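Ticket opened by site lead, Allelgate. Priority: normal.
Task: fetch tray, pass through the double doors, return. Unit runs the Mitari door routine, build 265.

Friday, first run. Unit stops short of the doors and reports "passage open, width insufficient." It does not reach for a handle. Times out after 70 seconds. Same result on 8 attempts.

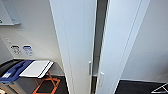

Posted by Ilze Sakalauskas, Friday, 14:10

The two leaves are slightly parted with a dark gap between them. The routine sorts doors into open or closed and has no entry for ajar. The small handles are close to the color of the panels, so the handle detector has little contrast to work with. The white tray on the orange stand also sits near the base of the left leaf, inside the 700 mm keep-out zone.

Tried:
- Lowered detector threshold. Handles found, plus false hits on the placards.
- Forced state to closed. Unit reached for the left handle, then aborted on the stand.

Reply, Dimas Chong: Move the stand and retest. If it passes, that is a workaround. A person carrying a tray pushes the door with an elbow, and we have no elbow routine.

Status: open. Ajar state requested from Mitari for the March build. Doors stay a manual job until then.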